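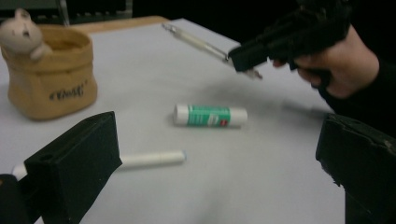
## Slide 1: One table, three kinds of item

- Open with the tabletop. White surface, a glue stick on its side with the cap on, a white rod nearer the front, a tan paper-style pouch standing behind.
- Ask the room which item they would put away first, and where. Take two answers, then move on.
- The glue stick is the easy one. Green and white label, distinct shape, fits any upright holder.
- The white rod is harder. It could be chalk. Point out that a similar problem came up at Drimton, where chalk and white crayons shared a tray and were sorted by hand every afternoon.
- White on white is a storage problem as well as a finding problem. Staff at Drimton missed small pale items when clearing pale desks.

## Slide 2: What we tracked

- Lilley and Drimton sites, craft rooms only. Paint and clay excluded.
- 3,223 loose items logged at end-of-session pack-up.
- 493 of those were glue sticks. Caps were logged separately if found off the tube.
- Logging stopped in November when the Lilley room was repainted. Don't extrapolate to the full year.
- If asked about scissors: they were kept in a locked block at both sites and never entered the log.

## Slide 3: Containers

- Soft pouches with the top edge folded outward. The rolled rim helps the mouth stay open and can be turned down further as the contents drop.
- Weakness: a half-empty pouch leans. At Lilley we put a flat offcut of card in the base.
- Rigid cups hold their shape but tip when loaded with long items on one side.
- Decorative lettering on the front doesn't work as a label. People read it once and ignore it. Tie on a tag with the contents in plain capitals.
- Sterkard trays were trialled for chalk only. Shallow, easy to wipe, poor for anything that rolls.

## Slide 4: Pack-up order

1. Cap everything that has a cap.
2. Move cylinders off the open table. They go first, before paper.
3. Stand glue sticks upright, cap at the top.
4. Lay chalk flat in its own tray.
5. Wipe the surface, then look across it from table height. Pale items show up by their shadows.

Median pack-up time under this order was 27 minutes for a full room. Setting up the containers beforehand is not included in that figure.

## Slide 5: Nuchit room, next term

- Same order, darker table covers on half the desks.
- Tags printed before the room opens.
- Budget covers pouches and tags. Trays are still being quoted.
- Handout is the pack-up order on a single page. Copies are by the door.
- Questions, then hand back to the chair.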